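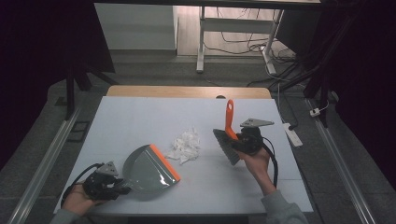

Why Did the Robot Sweep Nothing?

Sweeping up is a chore most people learn by the age of five and then avoid until they are forty. You hold the dustpan still, you push the brush toward it, and the mess goes in. Easy.

Now try teaching it to a machine.

A robot at a workshop in Stonstead was given this job. Its name was Okard, and it had two arms, with a gripper at the end of each. A gripper is a robot's version of a hand, if your hand had been designed by somebody who only cared about pinching. One gripper held the dustpan. The other held the brush. On the table was one crumpled tissue, waiting to be swept.

Okard had learned by copying. People had done the sweeping first, using hand-held grippers that work like the robot's own, and the computer had stored every move they made. It had 544 of these lessons to learn from. That is a lot of sweeping. If your parents asked you to sweep up 544 times, you would probably call a lawyer.

And for a while Okard did very well. Down went the dustpan, across came the brush, in went the tissue.

Then came the bad morning.

Okard lowered the dustpan, swung the brush across and made a lovely smooth sweep. The tissue stayed exactly where it was. The brush had gone over the top of it, through empty air. Okard then lifted the dustpan, carefully, so as not to spill the nothing that was in it.

It did this 15 times in a row. A person would have noticed by the second try, or at least said a rude word. Okard had no rude words, and no way of checking whether the tissue was in the pan. It had only been taught the moves.

So what went wrong?

The people in charge looked at the computer first, because computers usually get the blame. The computer was fine. Then they looked at the cameras. Those were fine too. In the end they measured the brush.

It had slipped. Every time the bristles pressed on the table, the table pushed back, and the handle slid a tiny bit farther up in the gripper. One slide was too small to see. After 49 sweeps, all those tiny slides had added up to 2 centimeters, and the bristles no longer reached the table. Okard still believed the brush was where it had always been.

You can try this yourself. Hold a pencil loosely between two fingertips and tap the point on a table again and again. The pencil creeps upward. You feel it moving, so you squeeze harder without even thinking. Your skin is full of tiny sensors that notice slipping, and they have been doing that job since you were a baby, without any thanks.

Okard's grippers had nothing like skin. They had hard fingers and a great deal of confidence.

How was it fixed?

First, the fingers got rubber pads, made by a company called Harel, which grip a smooth handle much better. Second, Okard was taught a new habit. After each sweep it looks at the table. If the tissue is still there, it tries once more, and if that fails too, it stops and turns on a yellow light.

Stopping may sound like giving up, but it is a safety rule. A tissue does not mind being missed. If the brush had slid all the way out of the gripper in the middle of a fast swing, it could have flown off and hit somebody. That is also why people at the workshop stay behind a line on the floor while the arms are moving, even when the arms are only doing housework.

The yellow light came on three times in the first week. Twice the brush had slipped again. The third time, the brush was fine and the tissue had stuck to the bristles, where Okard was waving it around like a small flag.

They are still working on that one.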